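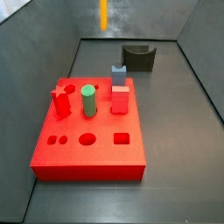
Chapter 4
Pacing the middle distances

By the end of this chapter you should be able to explain what even, positive and negative splits are, work out a lap schedule for a runner you know, read a set of lap times and say something useful about them, and plan a first pacing session for a mixed group.

You'll need Chapter 3 for the bits on breathing and effort, and a pencil for the lap sheets. A calculator is fine. I still do mine on the back of my hand in biro, which I don't recommend in October because the rain gets at it.

4.1 The first lap is a liar

I started coaching at Jillodov, a small club with a big car park and a track that belonged to the school next door. We had it on two evenings a week. In my first season I had 15 runners in the middle distance group, some of them quick, most of them not, and every single one of them ran the first lap too fast. I told them to slow down. They nodded and went off like the clappers again.

It took me most of that winter to work out that telling a runner to slow down is next to useless. Slow down from what? To what? A runner on the start line is rested, a bit nervous and surrounded by other people who are also rested and a bit nervous. Quick running feels easy for the first half minute or so, and by the time it stops feeling easy the damage is done. So the runner's own sense of effort, which we spent all of Chapter 3 learning to trust, is at its very worst in the first lap. You can rely on it quite well in the middle of a race. You can't rely on it at the start.

What a runner needs at the start is a number, and some practice at hitting it. That's pacing, and most of this chapter is about how to find the number and how to practise it without boring everybody stiff.

Pacing is a skill, like a good start or a tidy bend. I say that because I still meet coaches who talk about it as if it were part of someone's character – this one's sensible, that one's a hothead. Some people do pick it up faster than others, I'll give them that. But I've had hotheads turn into lovely even runners after one winter of lap work, and I've had very sensible grown-ups who couldn't run two laps the same if you paid them.

4.2 Three ways to share out a race

A split is the time for one part of a race. On a standard outdoor track the part we usually care about is the lap, 400 metres, though I also like to take the time at each 100 when I'm working with beginners.

If the laps all take the same time, or near enough, we call that even splits. If the later laps are slower than the early ones, that's a positive split, because the time has gone up. If the later laps are quicker, that's a negative split, because the time has gone down. Students mix these two up every year, and I can see why. Positive sounds like a good thing. Just remember that the words are about the time on the watch and you'll be all right.

Take a runner who covers four laps in five minutes and twenty seconds. Even splits would be eighty seconds a lap. The same runner might go seventy-four, seventy-nine, eighty-four, eighty-three and finish at exactly the same time, having had a far worse day out. Add them up and check me if you like. What you can't see in the total is that the second version probably had more left in the tank than the result shows, and spent it badly.

I say probably because a single race doesn't prove much. The same runner on another evening, with a different wind, would give you a different sheet. You want several sheets before you start drawing conclusions, and I'll come back to that in 4.6.
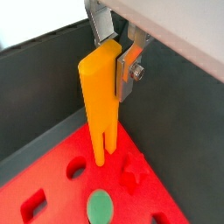 Should a beginner aim for a negative split?

Even splits are the better first target. A beginner who tries for a negative split usually has to guess how slow to start, and then guess how much faster to go later, so there are two things to get wrong instead of one. Learn to run level first. Once the runner can do that in training, the last lap can be let off the lead a little.

That answer is for club runners over a few laps, by the way. In championship racing you'll see all sorts, with slow first laps and mad sprints at the end, and that's tactics, which has Chapter 7 to itself.

4.3 Working out a schedule

A schedule is just a list of where the runner should be and when. You start from a finishing time that the runner could manage today. Please note the word today. A schedule built on what somebody ran two summers ago, or on what their training partner ran last week, will send them out too fast and you'll be back at the beginning of this chapter.

On a track the sum is easy. Divide the time by the number of laps, and there's your lap time. Divide the lap time by four and you've got your 100 time. For our runner above, that's eighty seconds and then twenty. Twenty seconds is a handy one to learn on because you can do the checks in your head while shouting.

Off the track it gets a bit more fiddly. When I moved to Nirent there wasn't a track at all, and we did our pacing on a path round the park that somebody had measured with a wheel at 1590 metres. It's ten metres short of four laps, which drove me round the bend at first! At twenty seconds per 100, four full laps take five minutes twenty, and the park loop takes five minutes eighteen. Two seconds doesn't sound like much until a keen runner is comparing the two and thinks they've improved.

So I have one rule for schedules off the track: write the distance at the top of the sheet, every time, even if you've run the thing a thousand times. Then work in pace per 100 and multiply up. Never mix park times and track times in the same column. I've done it myself and then spent a whole evening wondering why the group had gone backwards.

Hills are another matter. An even pace up and down a hill is hard work for no reward, and on anything lumpy you want even effort instead, with the pace allowed to wander. Our park loop had one short drag up past the tennis courts, and I let people lose a second or two there and didn't fuss.

4.4 Teaching the feel of it

Numbers on paper don't do anything by themselves. The runner has to learn what twenty seconds feels like in the legs, and this is where I think a lot of coaching books go a bit quiet.

My favourite session for it is very plain. Put cones out at every 100 round the track. The group jogs to warm up, then runs single laps with a decent walk between them, and you blow a whistle each time the schedule says they should be at a cone. If they're past the cone when the whistle goes, they're fast. If they're short of it, they're slow. No shouting, no watches on wrists, just the whistle and the cones.
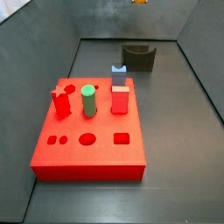
The first lap of that session is always a mess, and you should let it be one. By the third or fourth, most of them will be within a stride or two of the cone. Then you take the whistle away for one lap and see what happens. I do this at the Rosales track now, where the back straight catches the wind, and you can watch a whole line of runners drift behind the pace there and then charge round the top bend to make up for it. Don't correct that too soon. Let them finish, show them the splits and ask where they think they lost the time. They nearly always know.

Keep the pace modest. This isn't a fitness session, though they'll be pleasantly tired at the end, and if the pace is too hard they'll be thinking about their lungs and won't learn a thing about their legs. I use the pace they'd hold for a race twice as long.

A word on watches. Plenty of your runners will have one that gives them a live pace, and they'll trust it over you, the cones and the laws of physics. Live pace on a wrist watch can jump about a fair bit, especially on bends and under trees. I ask for watches to be left in the bag for cone sessions and I don't mind them on a steady run.

4.5 Reading a lap sheet

The lap sheets for this chapter are in the Dasine workbook, in the same order as the sections. Before you turn to the first one, cover up the finishing times with a bit of paper. I want you to look at the shape of the laps before you know who won. Start with the gap between the first lap and the second, because that's where a hasty start shows up, and then look for the slowest lap, which in a four-lap run is very often the third. The runner is tired by then, the finish is still a long way off and the mind wanders.

Have a go at sheets A and B now, and write one sentence on each before reading on.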